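Status: usable, with grumbles. Last gone over in January by Nhi Tạ. Edileuza Amaral did the first round of labels and disagrees with a few things below.

# Brorno kitchen counter set

Photos of ordinary kitchen things on a counter, with a text file of labels for each photo. The old page on Vusomden promised 3000 photos. There are 1404. I don't know where the other number came from and I've stopped asking.

## What's in it

- `photos/` has all 1404 pictures
- `labels/` has one text file per photo, same name
- `names.txt` has the 20 object names we allow
- `toast/` lists the 637 photos where a toaster is in view

The names are plain ones: toaster, bread, bowl, cup, plate, pot, lid, cord, curtain and so on. No brand names, even where a logo is readable.
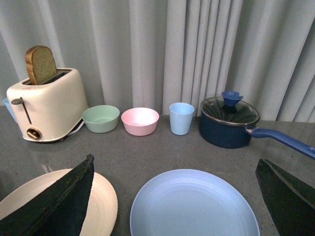 ## Colour words

I'd treat these as opinion. Edileuza wrote "mint" for any pale green bowl and I wrote "sage" for some of the same bowls a week later, so both words are now just `green`. Pink stayed pink. Navy and dark blue were merged. Cream and white were not merged, and they should have been, as half the toasters could go either way depending on the light.

If your work depends on telling cream from white, use something else.

## Pot or saucepan

The labels say `pot` for both. A pan with one long handle got called a saucepan by one of us and a pot by the other, and when the handle is out of view there's no settling it. A lid always gets its own label, glass or not. The knob on the lid doesn't.

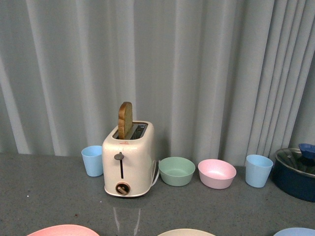 ## Toast

The bread labels are the part I trust least. We have `bread` and `toast` as separate names, and the rule for choosing between them was "does it look brown", which is a poor rule for anything with a brown crust. It gets worse when the slice is still in the toaster and mostly hidden. With one slice standing in the left slot and the right slot looking empty, at least `slots_filled: 1` is safe. I wouldn't go further than that. The browning dial is labelled as a part, but its setting is left blank in every file, and I'd like it to stay that way until someone shows me they can read one reliably.

## Matching cups

Where there are two cups of the same colour, they are `cup_a` and `cup_b`, going left to right. The letters don't carry over between photos. `cup_a` in one file may be `cup_b` in the next, and people keep writing in to report this as a bug. 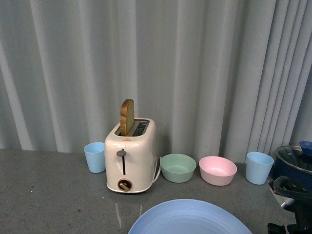
Size words (`small`, `large`) were dropped for the same sort of reason. The nearer thing always came out large.

## Known problems

- Curtain is missing from some early label files. It was thought not to count as kitchenware.
- `cord` is labelled only where it leaves the appliance, so long cords look short.
- Plates at the bottom of a photo sometimes have no label. Fixes welcome.
- The Kocsis copy of this set has its own label changes. We haven't checked them.

## Claims I'd ignore

The Mosorer listing calls this set "complete" and "representative of home kitchens". It is neither. The same few kinds of bowl and cup turn up over and over, and there's hardly any mess. My own counter has never looked this tidy at 7 am.

## Changing a label

Edit the text file, say which photo, and put your reason in the note line. "Looks wrong" will be sent back.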